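A morning at the Bister sunscreen and cream plant, Foltcombe

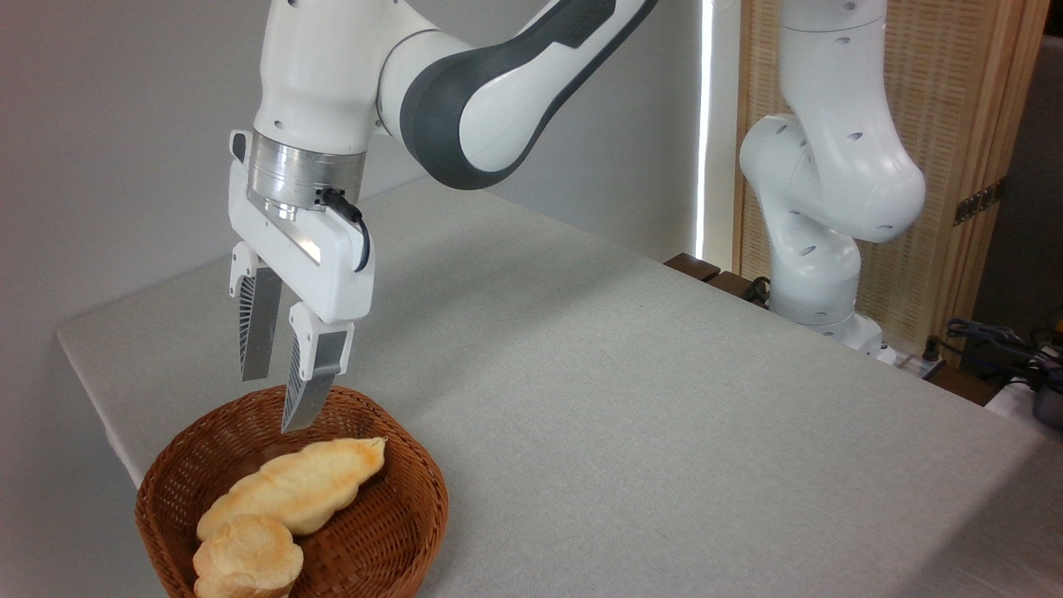
Posted 2020-05-05 by Kedir Asfaw

I went to Foltcombe in September and have been slow to write up my notes. The plant belongs to Bister, a small company that makes face creams, a mineral sunscreen and a line of plain moisturizers sold mostly through pharmacies. They let visitors in twice a year. You sign up by email, they send you a parking map, and you are asked not to wear perfume or nail polish.

I write mostly about dry and sensitive skin, and I wanted to see how a cream gets made from start to finish. I have used the Penrose moisturizer from this company for a few winters. I paid for it myself and I paid my own bus fare from Pronodville, which takes a little over an hour with one change.

There were two groups. Mine was led by Gordon Lemieux, who runs production. We left our bags and jewelry in lockers and put on hair nets, coats and shoe covers. One man had to put on a beard cover as well and took it well enough.

The weighing room comes first. Every ingredient is weighed into a clean tub and checked by a second person, who signs the sheet. Lemieux said most bad batches he has dealt with over the years began with a weighing mistake, and most of those were with thickeners, where a small amount makes a big difference. We were shown a jar with too much xanthan gum in it. It came off the spoon in strings.

Next is the mixing hall. A cream is water and oil held together by an emulsifier, and the two halves are heated in separate kettles before they are joined. The main kettle holds 300 liters. There is a smaller one of 60 liters for trial batches and for products that sell slowly. The hall is louder than I expected and warm, and it smells faintly of wax. None of the Bister face creams have added scent, but the raw ingredients have a smell of their own and you do notice it.

The oil part goes in slowly while a mixer runs at high speed at the bottom of the kettle. After that the batch has to cool while it is stirred, and this is the long part. Preservatives and anything that does not like heat, such as vitamin C or panthenol, go in near the end. Somebody asked if they could leave out the preservative. Lemieux said no, and that a jar of cream without one can grow mold in a few weeks on a bathroom shelf, even if you can't see it yet. He suggested that people who make masks and creams in their own kitchen keep them in the fridge and throw them out after a few days.

The sunscreen is made in a separate room because zinc oxide gets everywhere. We looked in through a window. The powder has to be ground into the oil very evenly. If it clumps, some spots on your skin get less cover than others, and you would not know until you burned. Each batch is sent out for testing before it is sold, and the wait for results is the reason the sunscreen is out of stock so often. I had wondered about that.

After a break (tea, water, plain cookies) we went up to the lab. Yu-na Cheon looks after stability testing. She keeps samples of each batch in warm cabinets, cold cabinets and on a window ledge in full sun. There were 166 jars in the warm cabinet that morning, each with a date and a batch code. Some go back three years. She opened two jars of the same cream, one kept cool and one kept warm. The warm one had turned slightly yellow and was thinner. It was still safe, she said, but it was past what they would want to sell. Her advice was to keep creams out of a hot car and away from the radiator.

She also spent some time on dark spots, as several people asked about them. She was careful here and said she is a chemist and can't tell anyone what a mark on their face is. Her general points were that daily sunscreen matters more than any brightening product, that lemon juice on the skin is a bad idea before going outdoors, and that a spot that changes shape or color should be seen by a doctor.

Patch testing came up too. Mehwish Awan, who answers customer mail, told us she handled 383 messages about irritation last year. Many came from people who had started three or four new products in the same week and had no way of telling which one was the trouble. She asks them to stop everything, wait until the skin settles, then bring products back one at a time with a week between. It is dull advice, she said, and it works more often than anything else she can offer.

The last stop was filling and packing. Tubes are filled from the open end and then sealed, which I didn't know. Jars get a foil seal and then the lid. Čestmír Kováčik, the line supervisor, pulls a tube every so often, weighs it and squeezes it hard to check the seam. He let us try - mine held.

The tour took about three hours. A few practical notes for anyone going. The stairs to the lab are steep and there is no elevator, but they will bring samples down if you ask ahead. There is no cafe near the plant, so eat first. The small shop by the entrance takes cards only, and prices are the same as in the pharmacy. I bought one tube of the Penrose hand cream and caught the early afternoon bus back.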